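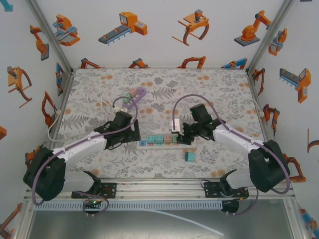

How to Tidy the Cords Behind Your Desk

Start by unplugging everything, and I do mean everything, even the lamp you're sure about (I always skip the lamp and regret it!). Wipe each cord down, then lay your power strip flat where you can reach the switch without crawling. Plug the thick cords in first, loop the extra length loosely, and close each loop with a soft strap. I bought a Vemska roll years ago and I'm still snipping pieces off it.

Last updated in March
269 shares
Contact Kikel | Back to top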